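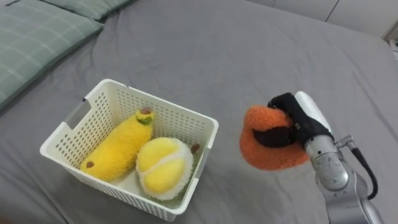 Leave the fruit till last, the message on the phone said, it weighs nothing and you'll only end up repacking it. Unsigned. From the old number, the Lekodgate one.

She read it standing up. Shoes still on. The van was booked for 9 and it was already past eight and the bed wasn't stripped, the pillows weren't bagged, nothing in the bedroom was done except the basket. And the basket was the wrong thing to have done.

Banana in. Of course banana in. It had gone in first at every move – Prurmont, then the flat over the bakery, then here – and always somebody told her it could wait.

It could wait, she typed. Deleted it. Typed, too late.

Kitchen, then. Cups in newspaper. The newspaper was from November and she kept stopping to read it, a woman's letter about drains, half a crossword. Thirty-six across, river in something. No time. Wrapped a cup in it.

Rent book, where was the rent book. Under the bread. Six hundred and thirty-eight for the last month, paid, stamped, and she put it in her coat so it would not get lost and then moved the coat.

Phone again.

Did you find the durian?

She had not thought about the durian. She had been so careful about not thinking about it that she'd walked past the cupboard twice. They had bought it at the Rozīte, the toy shop by the station with the two steps down, on a day it rained so hard the street came in under the door. It was a joke. A stuffed durian, who makes that. They laughed all the way home and then it lived on the bed for years, and the banana next to it, and then there was only one person in the bed and it went in the cupboard.

Back to the bedroom. The gray sheet needed pulling off and she smoothed it instead. Flat of the hand, up toward the pillows, down again. Stupid. It would be in a bag in ten minutes, creases and all.

Something orange went in the basket for a while. Soft thing, round thing, no use to anyone. She kept changing her mind about what counted as fruit.

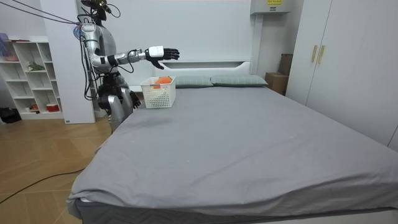
2. The cupboard

Top shelf. Behind the iron, behind a Graltunix heater that had never once heated anything. She got a chair. The chair had been promised to downstairs and had a note taped on it, so she stood on the note.

Dust. A glove. Her own winter hat, which she had accused a whole train of stealing.

And there it was at the back, stem first.

It was smaller then she remembered. She held it against her coat and looked at the clock over the door, twenty to, and stayed on the chair a bit longer. Somebody's horn went in the street. Not the van. Might be the van.

Found it, she typed, one thumb.

Dots. Dots stopped. Dots.

Is it ok?

She turned it over. Pressed the yellow part and it came back up, slowly, the way it used to.

It's fine, she wrote. Do you want it?

Nothing for a minute. She went and put it in with the banana, on the right, where it had always been. Took the heater down to the bins. Came back up for the chair. Forgot the chair, picked up the phone insted.

No, it said. They should stay togther.

She put the phone face down on the sheet. Then the horn again, longer, and that was the van.

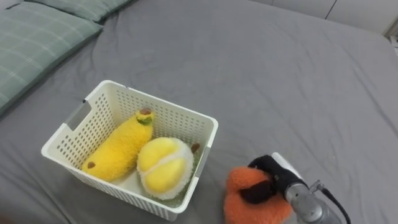 The banana and the durian, ready for the stairs.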